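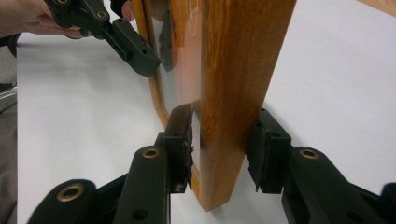
Evening everyone, can you hear me up the back? Good. I'm Yasaman, and I've got the slot before supper, so I'll keep it moving.

My talk is on sorting out family papers when someone downsizes. I came to it through my uncle Keyvan, who moved out of the house in Furnska Street last August and handed me 102 envelopes, most with no name on them. (Pause for the groan.)

First thing I did was wrong. I sorted by date. Don't! Half the letters had no date, and the ones that did were answering letters I hadn't found yet. Leopold Prantl from our history group told me to sort by who wrote them, and after that I got through a pile in an evening.

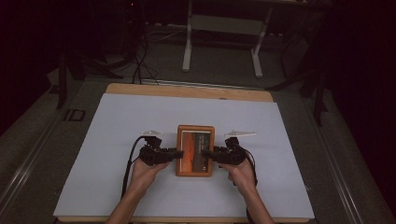
Small wooden picture frame on a sheet of pale paper.

So, by writer. Get yourself some plain folders, a soft pencil and a big clear table. Pencil only, never biro, and write on the folder, not the letter. Take the rubber bands off as you go – they perish and stick to everything. Same with paperclips, if they'll come away without a fight. If they won't, leave them for someone with steadier hands.

Next, the scanning. I had 1,456 pages by the end and I reckon I'd do fewer next time. Christmas cards with only a signature, I'd scan one per sender and stop there. Shopping lists are another matter. I love the shopping lists. My grandmother wrote hers on the backs of bus timetables and I've kept the lot.

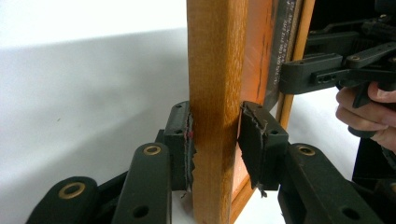
And put the name of the writer first when you save the file, then the year if you know it. I used "unknown" for the year and regretted it by page 50, so now I put my best guess with a question mark in my notebook. (Show the notebook, pass it round.)

Then there's the family. Ring the oldest person first. Ring them in the morning, have two or three letters ready to read out, and let them wander. Kamran got a whole story about a ferry out of his aunt that way, and he'd only asked about a postmark.

Okay, questions. I'll start with the one Dinesh always asks me.

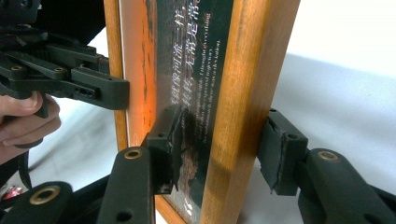

Should I throw out the originals once they're scanned?
Keep them, at least until everyone in the family has had a chance to say what they'd like. A shoebox on a wardrobe shelf is fine, away from the bathroom wall.

Right, who's next?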